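Chapter 6
Task Planning for Two-Arm Tabletop Work

6.1 Where the planner sits

Chapter 5 ended with a grasp module that returns a ranked list of hand poses for one object. This chapter adds the layer above it. A task planner takes a goal, such as "all food in the bowl," and produces an ordered set of pick and place steps, each assigned to one arm. It does not compute joint paths. Those come from the motion planner of Chapter 4, which may reject a step and send it back.

The running case is the Kanow table set, a group of 2148 simulated layouts. Each layout gives object classes, poses, and supports. A support is any surface that can hold an object: a plate, a cloth, a bowl, the tabletop.

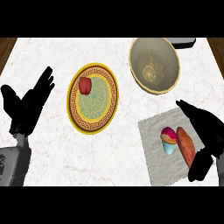 Dagim Bogale objects that a planner of this kind should not assign arms at all, and that the choice belongs to the motion layer, where reach is known exactly. The objection has weight. In our tests, 67 layouts had a valid step order but no valid arm assignment under the simple left/right rule. Section 6.4 replaces that rule with a cost based on reach and on the distance between the two hands.

For now, the state is written as a list of facts:

on(pepper, plate)
on(cupcake, cloth)
on(sweet_potato, cloth)
empty(bowl)
free(left)

Note that contact between two objects is not recorded. Exercise 6.3 asks for a predicate touching(a, b) and for the change it forces in the pick action.

6.2 Actions and preconditions

A pick action requires a free hand and an object with nothing on top of it.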